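Robots at work: who makes the rules?

Part of our Machines and People pages for readers aged 8 to 12

A robot arm can do the same job all day without getting bored. It can lift things, turn them over and put them down in the right place. But a robot arm doesn't know that your hand is in the way unless somebody has built it to notice. So there are rules about how robots are made and how people use them.

What is a standard?

A standard is a set of rules that lots of people have agreed to follow. You use things made to a standard every day. A plug fits the socket in your kitchen and the socket at your friend's house, even though different firms made them.

Robots have standards too. Some are for the people who build robots. Others are for the people who set them up in a factory or a workshop. They are written by groups of experts from many countries, who meet, argue about the wording and vote. It can take years to finish one.

What do the rules say?

The first rule is to think before you switch anything on. This is called a risk assessment. You write down everything that could go wrong, how badly a person could be hurt, and what you will do about it.

Rekha Chowdary does risk assessments at a repair workshop in Orkcombe, where robots handle parts from old computers. Her list for one robot had 16 dangers on it. Some were big, such as the arm hitting someone's head. Some were small, such as a finger getting pinched.

"The pinched finger goes on the list as well," she says. "You don't leave it off because it's small."

The next rule is about stopping. A robot needs an emergency stop, which is usually a big red button with yellow behind it. The colours are chosen so that you can find it quickly. Anybody in the room may press it, even a visitor. After it has been pressed, the robot must not start again by itself. A person has to check that everything is safe, reset the button and then start the robot on purpose.

There are rules about speed and force as well. Some robots work behind a fence, and they can move fast because people are kept out. Others share a space with people. These may have to slow down or stop when someone comes close, or be limited in how hard they can push.

The gripper is the robot's hand, and it gets its own check. Are there sharp corners? Could it drop what it is holding if the power goes off? A robot arm might be gentle enough to work near people, but if it is holding a knife, the whole job has to be looked at again.

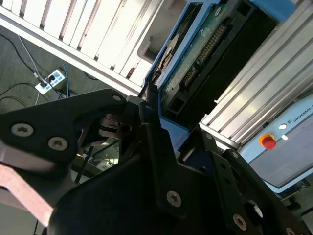 The object in the gripper counts too. A computer's hard disk drive has a circuit board and metal contacts that can be damaged by a knock or by static electricity, so the grip must be firm without squeezing too hard.

Then there is the floor. Cables should be kept away from places where people walk, and the emergency stop should be easy to reach.

Who checks?

At Orkcombe, 2 people sign the form before a new job begins. Pantelis Vrettos sets up the robot and signs first. Rekha signs second, after trying the stop button herself. If the gripper is changed, they fill in the form again.

Words to know

Gripper: the part of a robot that holds things.
Risk assessment: a list of what could go wrong and what will be done about it.
Standard: rules that many people have agreed to follow.

Written by Vlasta Skála. Page last checked 24 October 2018.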